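Handling Window Close Events in Desktop Applications

Tuesday, November 28, 2023

Print this post | E-mail this post

Readers of the earlier entries on form layout have asked how an application should respond when the user closes its main window. The subject receives little attention in most introductory material, and the default behavior of the common toolkits is often accepted without review. This entry sets out the approach I have adopted for Kirnby, the small record-keeping program I maintain for the Etance office.

When the user clicks the close button, the toolkit destroys the window and ends the event loop. Any text that has been typed into an entry field but not written to disk is lost. In a program with one window and no stored data, this is acceptable. Kirnby keeps up to 1,000 records open for editing, and the default is not suitable.

The remedy is to register a handler for the close request. In Tkinter this is done by calling the protocol method of the root window, with the name WM_DELETE_WINDOW as the first argument and the function to be run as the second. Once a handler is registered, the toolkit no longer destroys the window by itself. The handler must call destroy when closing is to proceed. If that call is omitted, the window will remain open and the close button will appear to do nothing. 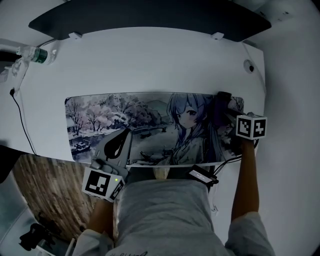 The handler in Kirnby performs its work in a fixed order. It first checks a flag that is set whenever a field is changed and cleared whenever the record is saved. If the flag is clear, the window is closed at once and no question is asked. If it is set, the user is offered a choice between saving, discarding and returning to the form. A dialog that appears on every exit, including those where nothing has changed, is soon dismissed without being read.

Background work requires separate treatment. The export routine, which was moved to its own thread in January, may still be running when the close request arrives. The handler sets a stop event and then uses the after method to check every 25 milliseconds whether the thread has finished. The window is destroyed only when it has. Calling join directly from the handler is not advised, as the interface will freeze until the export is complete.

Secondary windows also need consideration. Each Toplevel window has its own close request, and a handler registered on the root window does not apply to it. Kirnby has 4 such windows, and in the first release 3 of them were left with the default behavior. The result was that edits made in the address window could be lost while the main form was fully protected. The same function is now registered for all of them, with the window passed as an argument.

One matter remains open. The handler is not called when the process is ended from outside the program, and periodic saving to a temporary file is the usual answer. The version of this feature written for Llewellyn is not yet ready to be carried over to Kirnby.

Print this post | E-mail this post

Recent posts

Arranging Entry Fields with the Grid Manager
Moving the Kirnby Export Routine to a Thread
Validating Numeric Input Before Saving
Reading Settings Files in Flerkden
Keyboard Shortcuts and Menu Accelerators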